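Kit d'entretien Plendo pour Lornari 24

Je m'en sers à la maison depuis avril et franchement, je ne reviendrais pas au vieux chiffon ! Le Lornari, c'est notre petit bras de service (1350 euros, on le bichonne), et ses doigts en silicone attrapent la moindre poussière.

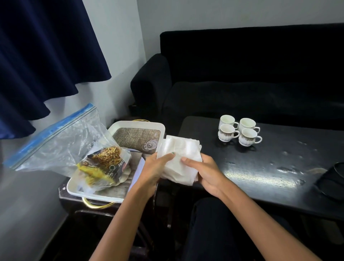 Avant tout, je coupe le courant et je déclipse les 2 doigts. Un coup de lingette Plendo, on laisse sécher à l'air, on remonte, et je relance le calibrage depuis l'appli Brekden.

Contenu : 24 lingettes, 2 doigts de rechange, une clé.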